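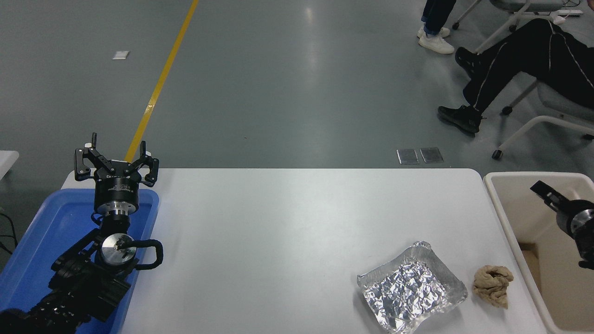
Questions people keep asking me about our demo collecting

I've been running the collecting side of the Kocsis project since February, and my inbox has become one long list of the same questions. So I finally wrote the answers down in one place! If yours is missing, send it over and I'll add it.

What are you teaching the thing to do?

Table clearing. There's some stuff on a white table, there's a bin at one end and a blue tray at the other, and the arms have to get each item to the right side. Foil and cloth are the pair we're on at the moment. After that we go back to cups, which were our first set and need redoing for reasons I'll get to.

Why foil and cloth? Why not something easy like blocks?

We did blocks. Blocks got boring fast (and the policy we trained on them fell apart the second it met anything floppy). A crumpled foil tray has a different shape every time you grab it, and it throws light all over the place, so the camera view changes a lot from one try to the next. A bunched-up cloth has no obvious spot to hold it by. I like that the two of them are bad in different ways.

How many examples do you have?

For this pair, 307 recorded and 276 kept. I'd love to have more, but I'd take a smaller clean set over a big messy one any day.

What happened to the ones you threw out?

Mostly me! I'd start recording before both arms were home, or I'd bump the table. A few had dropped frames. I don't throw out a demo just because the first grab missed, though. If the operator recovers and finishes the job, it stays in, and I put "retry" in the notes column so we can find those later.

Do you clean things up between takes?

We move them, we don't tidy them. Please don't smooth the cloth out flat or press the foil back into shape. Pick each one up, give it a squeeze, and put it down somewhere new on the table. My early cup demos all started with the cup in nearly the same place, and the model learned to reach for that place whether there was a cup there or not. That's why we're redoing them, sigh.

What about the clutter in the background?

Leave it. People, chairs, cables, a yellow line on the floor, all fine. We tried a batch with screens up around the table and the model trained on it got noticeably worse when we took the screens down. The one thing I do ask is that you keep your hands off the tabletop while we're recording.

How long is a session?

I cap it at 30 minutes per operator and then we swap. My own demos get sloppy after that, and you can see it in the plots: longer pauses, more wobble before the grasp. We use two operators in a session, so there's always someone fresh.

Do I have to move both arms all the time?

Nope. One arm can hang out with its fingers open while the other one is down in the bin. Just don't park it where it blocks the head camera's view of whatever you're picking up. And pick a parking spot you can get back to without thinking about it, since drifting around looks like "work" to the model and it will happily copy you.

What do you record with?

Trultix for the capture and Posier for trimming and labels. Trultix saves when you hit the pedal a second time. If you hit it three times, you've started a new take with nothing in it, and yes, I've got a folder of those.

How should I write the labels?

Short and plain. "Put the foil in the bin" is great. "Execute disposal of metallic item" is not, and I've had to fix a bunch of those by hand. Name the item, name where it goes, stop there. If the take ended early, say so in the notes and leave the label alone.

Can I use the data?

If you're at Kasholm, yes, it's on the shared drive in the folder called table_clear. Read the notes file first, please. If you're somewhere else, write to me and tell me what you want it for. I can't promise a quick yes, because it has to go past more people than just me.

Can I come and drive the arms?

Please do! You'll get some practice takes that don't count, and then we start saving. Wear sleeves that don't flap.

Last updated 21 September 2020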